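Lustance: Zeitangaben in deutschsprachigen Kochrezepten

README zur Tabelle, Stand April

Wozu das Ganze

Unter fast jedem Rezept steht eine Zahl, die behauptet, wie lange das Kochen dauert. Lustance sammelt diese Behauptungen. Die Tabelle enthält 337 Rezepte aus 19 Quellen (Kochbücher, Beilagen, Blogs, ein paar Gemeindeblätter) mit der angegebenen Zeit und, soweit vorhanden, einer gestoppten. Wer hofft, daraus die wahre Dauer eines Linseneintopfs ablesen zu können, sollte vorher den Abschnitt über die Messung lesen. Danach hofft man vermutlich weniger.

Dateien

rezepte.csv: eine Zeile pro Rezept
quellen.csv: eine Zeile pro Quelle, Kürzel und Gattung
messungen.csv: eine Zeile pro gekochtem Durchgang
aenderungen.txt: was wann korrigiert wurde, lückenhaft

Trennzeichen ist das Semikolon, Zeichensatz UTF-8. In einer älteren Fassung waren die Umlaute kaputt. Wer noch Zeilen mit »Möhren« in Hieroglyphen findet, hat die alte Datei.

Spalten in rezepte.csv

id: laufende Nummer, ohne Bedeutung. Lücken sind gestrichene Dubletten.
quelle: Kürzel, siehe quellen.csv
zeit_angabe: der Wortlaut, so wie er gedruckt steht, einschließlich »schnell gemacht« und »am Vortag beginnen«
zeit_min: unsere Umrechnung in Minuten. Leer, wenn wir hätten raten müssen.
aktiv: ja, nein oder unklar. Gibt an, ob die Quelle zwischen Arbeitszeit und Wartezeit trennt.
ruhezeit_im_text: ob im Fließtext eine Ruhezeit auftaucht, die in der Zeitangabe fehlt

Die letzte Spalte ist die einzige, der ich ohne Vorbehalt traue. Da wird ein Text mit einer Zahl verglichen, beides steht auf derselben Seite, und man kann es nachlesen. Alles andere enthält Ermessen. Das Feld aktiv wurde in der ersten Runde so unterschiedlich ausgefüllt, dass wir »unklar« als eigenen Wert einführen mussten. Seitdem ist »unklar« beliebt, was mich ebenfalls nicht beruhigt.

Herkunft

Ein Teil der Einträge stammt aus der Vorgängersammlung Mussa, die nach anderen Regeln geführt wurde. Dort hat man Spannen (»eine halbe bis eine Stunde«) stillschweigend auf den unteren Wert gesetzt. Wir haben die Spannen wiederhergestellt, wo uns die gedruckte Vorlage noch zugänglich war. Wo das nicht ging, steht im Feld quelle der Zusatz _m. Diese Zeilen würde ich aus jeder Auswertung herauslassen, in der es auf die Streuung ankommt.

Die Blogtexte wurden mit Zidotbridge eingelesen, unserem eigenen Skript, das Rezeptseiten in Zeilen zerlegt. Zidotbridge erkennt Uhrzeiten gelegentlich als Kochdauer. »Ab 18 Uhr anrichten« ergibt dann ein Gericht von erstaunlicher Geduld. Die groben Fälle sind bereinigt, für die feinen lege ich die Hand nicht ins Feuer, und schon gar nicht in den Ofen.

Messung

Gestoppt wurde in 4 Küchen von 3 Personen. Das ist wenig, und die drei sind sich auch noch ähnlich: alle kochen regelmäßig, alle besitzen scharfe Messer, alle wussten, dass die Uhr läuft. Die Uhr lief vom ersten Griff zum Gemüse bis zum Abstellen der Herdplatte. Einkaufen, Abwasch und die Suche nach der Muskatreibe sind nicht enthalten. Ob das fair ist, kann man bestreiten. Die Quellen selbst verraten ja nie, wo sie anfangen zu zählen. »200 g Zwiebeln, fein gewürfelt« in der Zutatenliste ist ein alter Trick, denn die Arbeit ist dort schon erledigt, bevor der erste Satz der Anleitung beginnt.

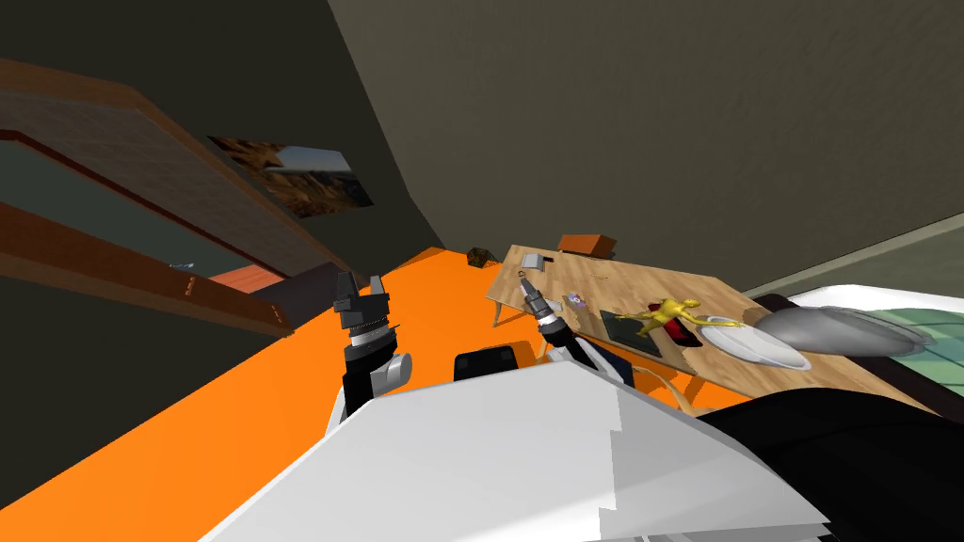
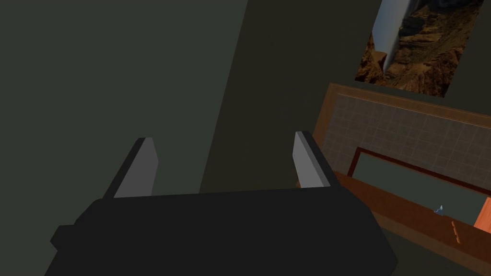

Gitau Mbwambo hält diesen Zwiebelverdacht für überzogen. Eine Zeitangabe sei immer an Leute gerichtet, die das Gericht schon einmal gekocht hätten, und für die stimme sie meistens auch. Beim dritten Mal brauche er für denselben Auflauf deutlich weniger, das könne die Tabelle gar nicht zeigen, solange jedes Rezept nur einmal gekocht werde. Außerdem schreibe niemand Rezepte mit der Absicht zu täuschen, am ehesten schätze jemand abends am Schreibtisch, und beim Schätzen vergesse man eben das Schälen.

Den ersten Einwand lasse ich gelten, deshalb gibt es in messungen.csv inzwischen das Feld durchgang. Es ist bisher fast überall mit 1 belegt. Den zweiten nehme ich zur Kenntnis. Für die Person, die um halb acht vor rohen Kartoffeln steht, macht es keinen Unterschied, ob sie getäuscht wurde oder verschätzt.

Bekannte Schwächen

Die Auswahl der Quellen ist zufällig im schlechten Sinn. Wir haben genommen, was im Regal stand oder uns jemand gegeben hat. Backbücher sind überrepräsentiert, vegetarische Küche kommt spät und dann gehäuft, Fisch fast gar nicht.

Die Teilsammlung Jendia besteht ausschließlich aus Eintöpfen. Wer Gattungen vergleicht, vergleicht an dieser Stelle womöglich bloß Eintopf mit Nicht-Eintopf. Ich habe schon eine hübsche Grafik gesehen, die genau das tut und etwas anderes behauptet.

Die Portionszahl fehlt. Sie war vorgesehen, aber die Hälfte der Quellen schweigt oder schreibt »für die Familie«. Eine Familie ist keine Maßeinheit.

Herd und Ofen sind nicht erfasst. Zwischen Induktion und einer alten Gussplatte liegt beim Wasserkochen ein Unterschied, der manche unserer Abweichungen vollständig erklären dürfte. Nachtragen lässt sich das nur für einen Teil der Durchgänge.

Abgebrochene Versuche wurden anfangs nicht eingetragen. Das verschiebt die gestoppten Zeiten nach unten, um wie viel, weiß ich nicht. Seit der Umstellung steht in solchen Fällen »abbruch« im Feld bemerkung.

Wofür die Daten taugen

Für die Frage, wie Quellen über Zeit reden: ja. Der Wortlaut ist sorgfältig übertragen und zweimal gegengelesen. Auch die unterschlagenen Ruhezeiten lassen sich damit belegen, am deutlichsten beim Hefeteig.

Für Aussagen wie »Rezepte lügen um soundso viel Prozent«: nein. Bitte auch dann nicht, wenn die Zahl schön rund ist. Für Mahlzeitenplaner und Einkaufs-Apps ebenfalls nicht. Eine Anfrage dieser Art gab es schon, die Antwort bestand im Wesentlichen aus dem vorigen Abschnitt.

Nutzung und Korrekturen

Die Zahlen und Kürzel dürfen frei verwendet werden, mit Nennung von Lustance. Die Zeitangaben sind kurze Zitate, die Rezepttexte selbst liegen nicht bei und werden auch auf Nachfrage nicht verschickt.

Korrekturen bitte mit id, Feldname und Fundstelle. Meldungen der Form »bei mir ging das viel schneller« werden gelesen, aber ohne Messprotokoll nicht eingetragen. Ein Blatt Papier mit Anfang und Ende genügt als Protokoll. Bei Hefeteig bitte zusätzlich notieren, ob der Teig über Nacht im Kühlschrank stand.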